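Table Setting, Tray Service: Gallery

Prikville serving room, page 2 of the Truvalard tableware notes
Compiled by Judite Valente
May 22, 2019

The pictures on this page cover the tray setting: one rectangular tray on a striped mat, with flatware. The full set of notes runs to 374 entries, and the tray settings start at entry 82. Plate settings and cup placement have their own pages. Entry numbers follow the Wynne list, which we adopted in February to replace the old Cernex numbering. Older printed sheets may still show the Cernex numbers – check the heading before ordering by number.

Flatware goes on the left portion of the tray, lengthwise, handles toward the diner. Knife on the outside, fork next to it, tines up the table. This differs from the usual formal setting, where the knife goes to the right of the plate. In tray service the pair is kept together so that the right side stays free for a dish.

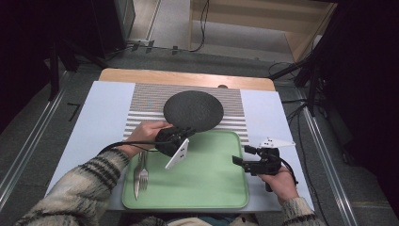 Spacing between knife and fork is one finger width. Closer than that and the handles touch when the tray is carried. Wider, and the fork drifts toward the middle as soon as the tray tilts. A folded napkin under the pair stops most of the movement but takes up room on the smaller trays, so it is listed as optional.

The mat goes down first and is squared to the table edge. The tray is then squared to the mat. If the two disagree, correct the mat.

Tray, pale green, entry 82. The corners are rounded and the rim is raised all the way along. The floor of the tray is flat, with no molded compartments. A flat floor takes any dish shape and wipes down in one pass, but it does nothing to hold flatware in place. Fine marks build up with use and are not grounds for replacement. Cracks in the rim are.

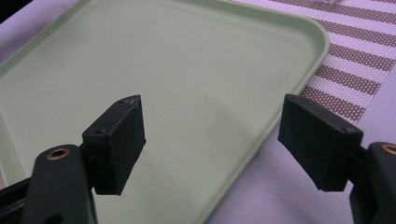 Green tray, inner floor and rim. Smooth matte surface, a few faint specks and scuffs.

Trays are checked flat on a counter before they go back on the shelf. Press each corner in turn. A tray that rocks is set aside, even if the rim is sound. Stack them face up, mats separately, and keep the stack below shelf height. The last stock count gave 2,921 pieces across all entries, flatware included, so please return items to the shelf they came from.
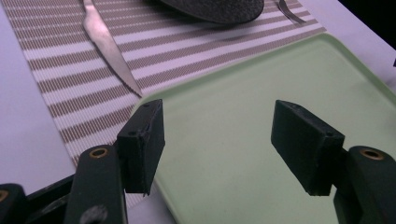

Mat choice is mostly a question of contrast. A plain mat in a color close to the tray makes the rim hard to find in low light, and people set glasses down half on and half off it. With the pale green tray the striped placemat works better, as the stripes stop at the rim and the tray outline reads clearly. Woven mats should be laid with the stripes running straight – a twisted mat shows at once next to a straight rim. Wash cold, dry flat, do not fold.

Next page: cups and saucers, entries by size.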